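Chapter 6
Kitchens That Do Not Exist

Learning goals for this chapter: explain what is randomized in a simulated household and what is left alone; read a transfer curve without flattering yourself; say why the floor deserves its own section.

6.1 The trouble with a good kitchen

The first simulated kitchen most students build is a beautiful one. The lighting is soft, the cabinets match, and the humanoid walks through it as if it had grown up there. Then the same walking policy is loaded onto a real machine in a real room, where it meets a doormat and lies down.

The usual diagnosis is that the simulation was not realistic enough, and the usual cure is to spend another July making it prettier. Serena Marino and Lajos Virág tried this cure at the Nilledis lab and wrote up the outcome with admirable gloom. Their improved kitchen had better reflections and worse transfer. The policy had become an expert in one room. It had learned, among other things, that a certain shade of gray meant "turn left soon," a rule with limited use in the wider world.

The method we study in this chapter goes the other way. It is called surface scrambling. The layout of a room is held fixed for a batch of training runs, and the materials are dealt out again at the start of each run with no regard for taste. Wood may turn up on a cabinet door in the form of stars. Upholstery weave may turn up on the side of an island. The shapes still tell the truth about where things are, so the policy is pushed toward using shapes.

Our running case is Pludville, a set of 24 room layouts, each with 100 material deals. The kitchen layout will follow you through the next two chapters, so you may as well make your peace with the decor.

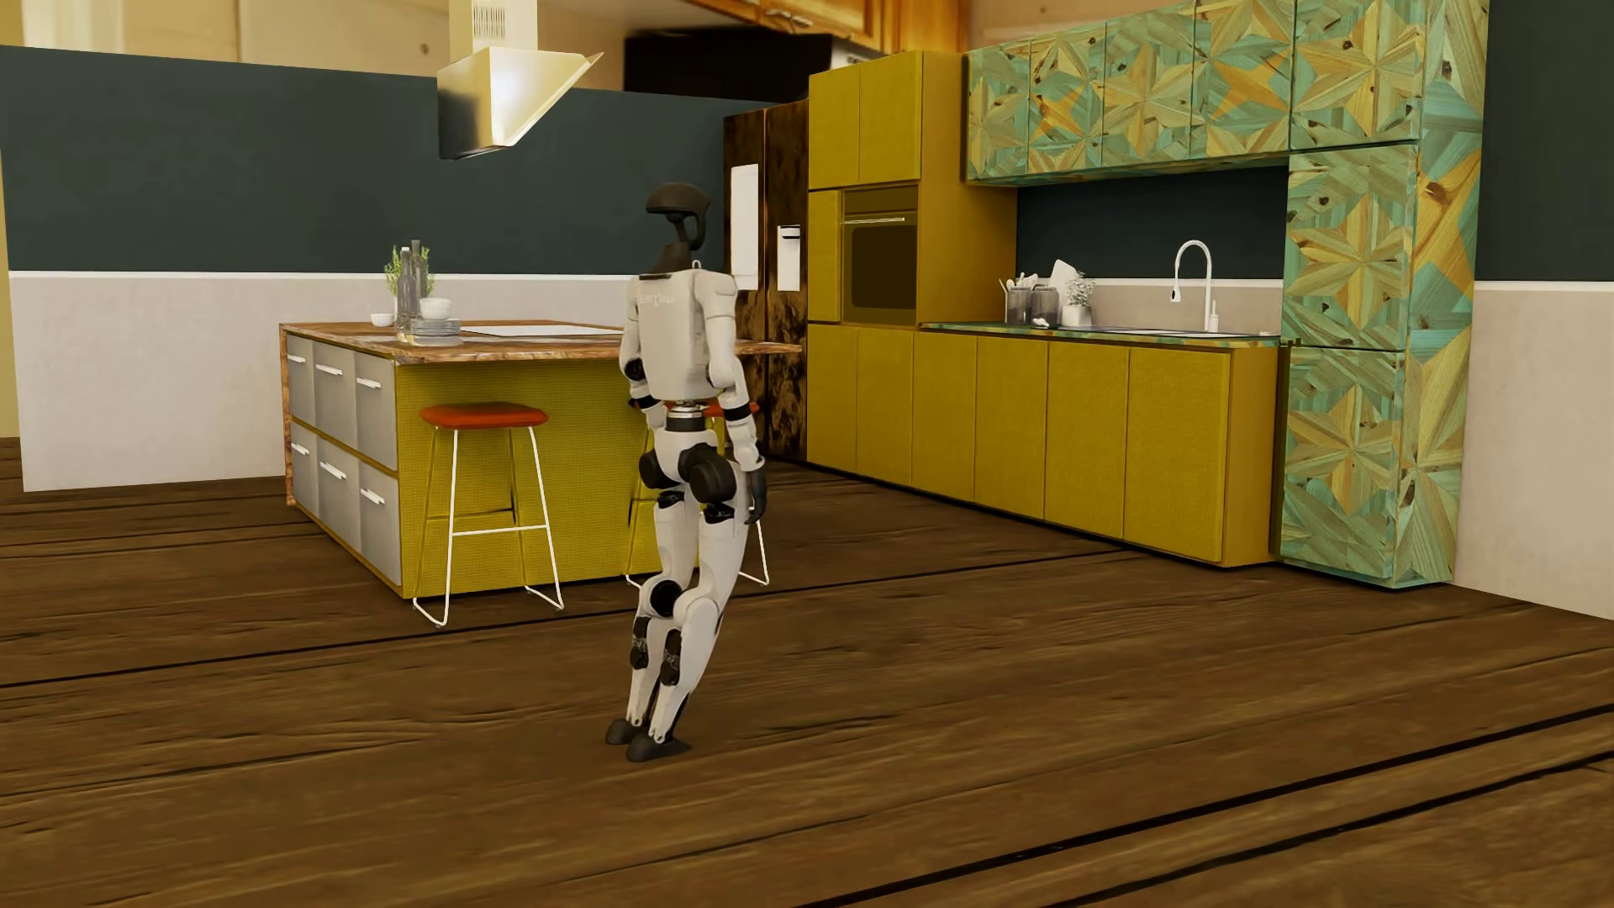
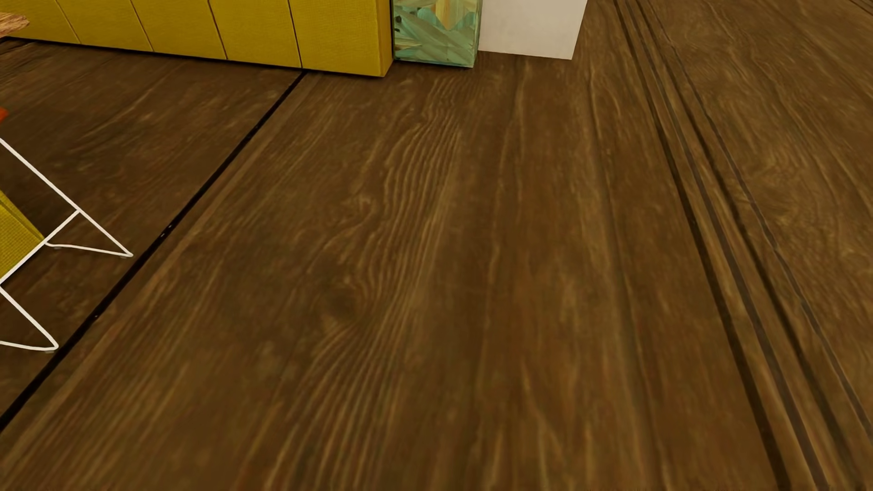 Figures 6.1 and 6.2. The Pludville kitchen under one material deal: the humanoid by the island, and a steep view down onto the floor.

Students tend to ask about the cabinets first. The cabinets are easy. A walking robot has no reason to step on a cabinet, and if it does, you have a different problem and should see Chapter 9. The floor is where scrambling earns its keep, and also where it can ruin your week.

6.2 Seams, shadows and steps

Consider a dark line on a wood floor. It might be a gap between boards, a shadow, a cable, or the edge of a step going down. In a color image these can look nearly the same, and a policy that guesses wrong has a fifty-pound reason to regret it. Adelmo Palumbo, who designed the floor materials for Pludville, enlarged the grain far beyond anything a tree would attempt, and let the seams run wherever the texture put them. His notes describe the result as "hostile but fair."

The early policies found it merely hostile. They froze at seams. One, trained by Manuela Orlandini under the name Ashby, developed a kind of high-stepping march that cleared every dark line in the room and used up the episode before reaching the sink. By the reward function it was doing well. Orlandini kept the recording and shows it to anyone who proposes a reward term for foot clearance.

The repair has 2 parts. First, the color input is paired with a depth input, and the depth input is never scrambled. Second, the policy is penalized for changing its gait when color changes and depth does not. We derive this penalty in Section 6.4, where it will look much more respectable than it does in prose.

6.3 What was measured

Ghizlane Lamrani ran the comparison we will use throughout. A scrambled policy and a plain one were each given 530 walking episodes in layouts neither had seen. The plain policy was faster whenever the new room resembled the old ones, and it fell more often whenever the room did not. The scrambled policy was slower everywhere and a good deal harder to surprise. Lamrani reports both facts in the same table, a practice we recommend.

You should resist the urge to declare a winner. If your robot will spend its life in one kitchen, a policy that has memorized that kitchen may suit you very well, right up until somebody buys a rug. The sensible question is how much speed you are willing to pay for calm, and Section 6.5 gives a way to put that price on an axis.

Before reading on, load the kitchen layout in the Ponex viewer and deal the materials a few times. Look for a deal in which you yourself cannot tell a seam from a step using color alone. Write down its seed. You will need it in Section 6.4, when we ask the policy the same thing and hold it to a higher standard.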